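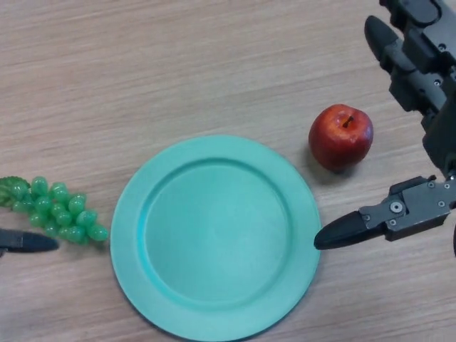
The Gulon at its table, with teal plate, red apple and green plastic grapes.

The Gulon is a home-built robot for handling tabletop objects, assembled by Domenica Auer in a shared workshop in Boddale. It was begun in December as a machine for laying the table, an ambition since reduced to putting fruit on a plate.

Construction

The gripper fingers end in tapered black tips, and the metalwork is dark grey and generously supplied with screws. Auer's build notes run to 88 pages, 11 of them devoted to cable routing and the remainder largely to regretting it. Early parts came from a closed packaging works at Darnenness, whose stock was sold by weight.

Software

Control is handled by Ruchti, a program Auer wrote for a model railway and never renamed. Version 2228 is current – the numbering began at 2000, reportedly to inspire confidence.

Reception

Workshop members regard the Gulon with affection and keep their mugs on another bench. Plans for a second plate have been under discussion for some time.

Last edited Aug 6, 2024 | Contact the editors | Text free to reuse with credit | Back to top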